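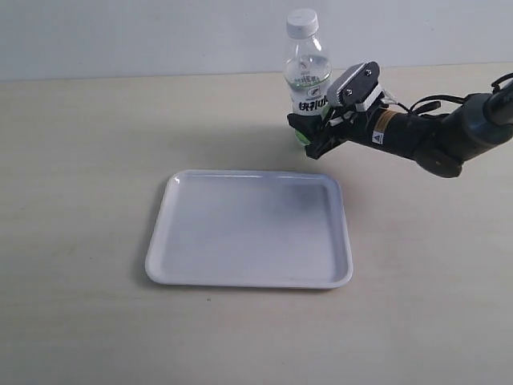 Escobar

Ziltmont's tap water will taste faintly of dirt until at least Friday, the town council has confirmed, using the word "earthy" four times in a single notice.

The taste comes from algae in the Vurel reservoir, which flares up most years in February and is met each time with fresh surprise. The council says the water is safe to drink. It has also parked a tanker of other water outside the library, and residents may draw their own conclusions along with up to 19 litres per household.

By Tuesday lunch the council had logged 218 complaints, two of them about the colour of the tanker. The grocer on Witach Street had sold out of bottled water and was doing a steady trade in cordial.

A new carbon filter was approved last winter. It is understood to be on order. Rates notices go out next week as planned.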